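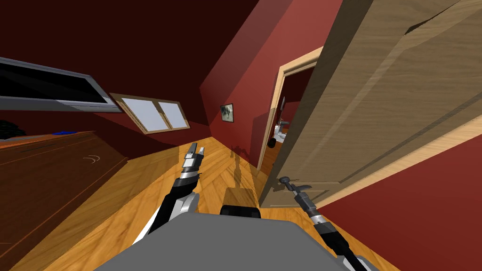

十一月 工作记录(仓储与运输组)
地点:Pavthorpe 中转仓
记录:Nantana Kaewmanee
抄送:Deepak Vashisht、Mwende Okoth、Maiara Quintana

一、本次记录事由

本组自上月起对 Pavthorpe 中转仓的越库流程进行调整试行。试行范围限于 Grivau 线的进口拼箱货物,不涉及 Ruangrit 线的保税货物。本条记录承接上一条,主要登记月台分配、托盘标签、封条核对及夜间交接四项的执行情况,并附待办事项。上一条中关于叉车充电位的意见已转设备部门,此处不再重复。

二、月台分配

原办法为车辆到场后由调度按先后次序指派月台。试行办法改为提前一个班次排定,司机到场前即收到月台号。两种办法在本周期内交替使用,以便比较。

早班执行情况正常。司机在门岗登记后直接驶入指定月台,门岗与调度之间的对讲次数明显减少。中班出现一次冲突:Grivau 线一辆厢式货车晚到,其预留月台已由 Erurov 的返程车占用。调度 Mwende Okoth 当即将厢式货车改派至三号月台,卸货照常进行,但三号月台的升降板与该车型尾板高度不匹配,须加垫过桥板。过桥板当时存放于南侧货架尽头,取用耗时偏长。

处理意见:过桥板移至三号月台旁立放,用链条固定。预留月台的保留时限暂定为 50 分钟,超时释放,由调度重新指派并通知司机。该时限系与 Deepak Vashisht 商定,先行试用,月底复核。Deepak Vashisht 另提出,返程车不应占用预留月台,即使空闲亦然。本人对此持保留意见。返程车装空托盘用时很短,一律禁止会使东侧车道排队,影响叉车通行。此项留待例会讨论。

三、托盘标签

拼箱货物到仓后须拆箱、分拣、重新打托。原标签仅贴于托盘正面,叉车从侧面取货时无法读取,操作员须下车查看。试行期间改为正面与右侧面各贴一张,共 2 张。

执行中发现下列问题:
1. 缠绕膜先后次序不统一。部分班组先贴标签后缠膜,扫描枪隔膜读取时有反光,需反复扫描;部分班组先缠膜后贴标签,标签在膜面松动处起皱。现统一为先缠膜,后贴标签,贴于膜面平整处,离托盘底面一臂之内。
2. 标签打印机碳带用量增加。Maiara Quintana 已向仓库文员申领备用碳带,并在打印台登记簿上单列一栏。
3. 混装托盘的收货人栏目前只能显示首行。系统供应方答复可改为显示“混装”字样并附明细单号,尚未给出更新日期。在此之前,混装托盘一律附纸质明细,装入透明封袋,贴于右侧标签下方。

本周期抽查托盘 200 个,标签缺失者 3 个,均出自同一批次,系交班时打印机缺纸所致。已补贴,未影响装车。抽查表存于共享目录,文件名按班次编排,请勿自行改名。

四、封条核对

Grivau 线车辆到场时,封条号由门岗与收货员分别抄录,卸货前比对。本周期内有一车两处抄录不一致。经查阅随车单据,系门岗将数字“6”误抄为“0”,封条本身完好。收货员按规定暂停卸货,待主管 Panya Chareonsuk 到场签认后方开始作业。

该处置符合程序,应予肯定。惟签认过程中,收货员未在交接单备注栏写明暂停起止时刻,致使后续向客户说明卸货延误时缺少依据。现要求:凡因封条事项暂停作业,一律在备注栏填写起止时刻及签认人姓名,不得仅以口头说明代替。

关于是否改用拍照留存封条号,Panya Chareonsuk 认为可与手工抄录并行一段时间,再决定取舍。门岗现有手持终端的电池续航不足一个班次,须先解决充电底座问题。已列入待办。

五、夜间交接

夜班到岗后,中班应移交以下内容:未完成卸货的车辆清单、待装车辆的出发时刻、异常货物存放位置、钥匙与终端数量。试行前,异常货物位置多为口头告知,曾发生夜班误将待查货物装入干线车的情形,后在 Erurov 分拨点截回。

现改为在月台入口白板上划出固定区域,专写异常货物。书写内容限于托盘号、库位、原因、经手人,不写其他通知。夜班接收后在旁签字,货物处理完毕由处理人擦除,并在交接簿补记一行。

夜班反映白板所处位置光线较暗,字迹不易辨认。经现场查看,情况属实。已请维修人员在白板上方加装灯具,在此之前暂将白板移至调度窗口外侧。

22:30 前后为本仓车辆最集中的时段,中班与夜班人员均在月台。建议交接在此时段之前完成,不与干线装车重叠。Mwende Okoth 表示中班可以配合,但须将中班末次盘点提前。盘点提前后,其后到货的部分如何计入当班数据,尚无定论,待与文员核对系统截止时刻后再定。

六、与承运方往来

Erurov 来函询问试行期间司机等候时间的计算起点。按现行合同,起点为门岗登记时刻。改为预排月台后,提前到场的司机登记时,月台可能尚未释放,若仍以登记时刻起算,则等候费将由我方承担。本组拟提出以预约时刻与登记时刻中较晚者为准。回函由 Deepak Vashisht 起草,发出前请 Panya Chareonsuk 审阅。

Ruangrit 线承运方亦表示愿意参加预排。鉴于保税货物须另行办理放行手续,放行时刻不由本仓掌握,暂不纳入。已口头答复,书面答复随月底复核结果一并发出。

七、待办

过桥板移位及加装固定链条(Mwende Okoth,已领链条,待安装)
预留月台时限写入调度须知(Deepak Vashisht)
混装托盘显示方式,继续向系统供应方催询(Maiara Quintana)
门岗终端充电底座询价(Maiara Quintana)
交接单备注栏加印“暂停起止时刻”字样,旧单用完后启用(本人)
白板灯具安装后移回原位(本人)
等候时间起算点回函(Deepak Vashisht 起草,Panya Chareonsuk 审阅)

八、补记

收货区北侧地面标线磨损,托盘暂存区与人行通道的分界已不清楚。重新划线须清空该区域,拟安排在 Grivau 线无到车的班次进行。划线漆干燥期间,暂存托盘改放至西侧空架下层,请各班叉车操作员留意限高。

另,Mwende Okoth 提醒,本记录前一条所写三号月台升降板检修日期有误,应以设备部门张贴的检修卡为准。原文已划线更正,未涂改。

评论(2) 分享(3)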